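サーネント再生センター見学会に行ってきた

水曜の午後、サーネント(Sarnent)の中古サーバー再生センターの見学会に参加した。参加費は3730円。資料代込みとはいえ、会社の宣伝を聞くのに金を払うのかと、申し込みの時点で少し引っかかっていた。

最初の四十分は会議室でスライド。案内役のヘルムート・ヒンリクスさんによれば、ここでは月に260台を受け入れ、そのうち200台を再販に回すという。残りは部品取りか廃棄。ずいぶん歩留まりがいい。受け入れの段階で状態の悪いものを断っているのではと質問したら、「取引先によります」とのことで、それ以上は出てこなかった。

作業場に移ると話は面白くなる。カバーを外した筐体を前に、スネーハ・カシヤップさんが分解の順番を説明してくれた。ドライブのキャディ、ヒートシンク、メモリ、電源まわり。手で触れる場所に青い樹脂が使ってある機種は楽だが、色分けのない機種は新人が必ずどこかで止まるらしい。この人の話は具体的で、スライドよりずっと信用できた。

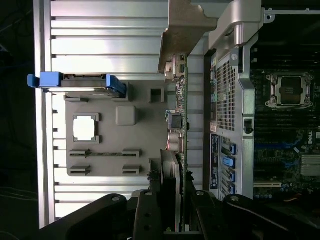
気になったのは検査のほうだ。配布資料には「全51項目の検査」と大きく書いてある。ところが中身を読むと、外装の傷、ラベルの有無、ネジの本数がそれぞれ別項目で、負荷試験は一行しかない。何時間回すのかも書いていない。私のように自宅でDELLの古いサーバーを動かしている人間が知りたいのはそこで、ラベルの有無ではない。

CPUソケットのピンをどう確認しているかも聞いてみた。拡大鏡で目視、とカシヤップさん。記録写真は残すのかと重ねると、ヒンリクスさんが横から「今後の課題です」と答えた。今後の課題という言葉はこの日三回聞いた。

後半は管理ソフト「プロキミン(Prokimine)」の実演。部品の履歴を追えるというふれこみだが、見せてもらった画面はほぼ在庫表だった。担当のアラン・エイノンさんは熱心に話してくれたし、検索は確かに速い。ただ、前の持ち主のところで何年通電していたかは入力欄があるだけで、見た範囲では空欄ばかり。履歴というなら、私はまずそこが見たい。

直売コーナーにも寄った。値段は通販と大差なく、見学者割引もなし。メモリを二枚手に取って、保証が三十日と聞いて棚に戻した。レールキットだけは安かったので一組買った。帰ってから合わせてみたら、うちのラックには奥行きが少し足りない。

次回は七月だそうだ。負荷試験の部屋を見せてくれるならまた申し込む。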